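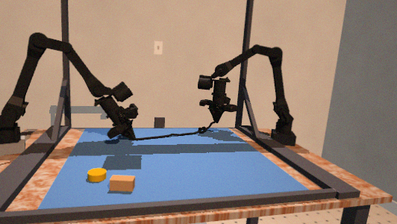

Can two robot arms tie a knot if the students running them can't agree on what a knot is?

They can tie about half of one, and our club has the score sheet to show for it.

The event was called Cable Handling, and it was worth 240 points, more than any other event at the Rutlow Invitational. In April our coach read the rules aloud twice, the second time slower, as if that would bring out a meaning. Two arms, one cable, one mat. "The cable shall be knotted and presented." Presented to whom, we asked. She turned the page over and looked at the back, where there was an ad for a print shop.

There were five of us, and we called ourselves Nondus, which had started as a typo on the sign-up form and by then was on the shirts. All the practice was done in simulation. This suited me fine. In simulation you can't pinch your thumb, and when you drop something under the table you press a key and it comes back.

I had the left arm. My job was to hold still. I'd like to say I was chosen for my steady hand, but I was chosen because I had once driven the left arm through the table during a warm-up, and it was felt I should have fewer responsibilities. The right arm belonged to our captain, who had read a book on sailing and used words like "bight" at lunch.

The first week, the cable behaved like cooked spaghetti. The second week somebody changed a setting and it behaved like dry spaghetti. Our programmer said the truth was somewhere in between and went looking for it every night until the building closed. She kept a notebook of values. Value 17 was good. Value 37 was so good that she wrote it on her hand, and then she washed her hand.

The captain's first knot came on a Thursday. He brought the right arm up with the cable bunched under its fingers and turned around in his chair to face us.

"There," he said.

"That's a coil," said our programmer.

"It's a knot that hasn't been tightened."

"My garden hose does that. I don't give it points."

They argued until the vending machine guy came and went. I held still. It had been a long time since anyone had given my arm an instruction, and I had begun to take some pride in it. The cable had a small dip in the middle, and I found that if I breathed on the controller the dip got smaller. I told the others this. They said not to breathe on the controller.

"Pull," the captain said to me finally.

"I'm the one who holds still."

"Then hold still, but farther to the left."

I held still farther to the left. The cable went tight, the coil gave a sort of shrug, and we had a straight cable with a gripper at each end and five people looking at it. The captain said it had been a knot right up until I got involved. The programmer wrote something in the notebook and underlined it. I pressed the key, and everything came back to where it was – except the captain, who had gone to get his jacket.

At the invitational we drew the slot after Ostermann, a school with matching laptop bags. They tied theirs in one go and got polite applause from people who had been hoping for lunch. Then it was us. The captain made his coil. He lifted it. I held still as well as I have ever held still in my life. The judge leaned in toward the screen, then leaned in some more, and asked what she was looking at.

"It's being presented," our coach said from the back of the room.

The judge gave us 3 points for that. The captain has the sheet taped inside his locker, folded so that you can see the 3 and none of the zeros underneath it. He says next year he wants the left arm.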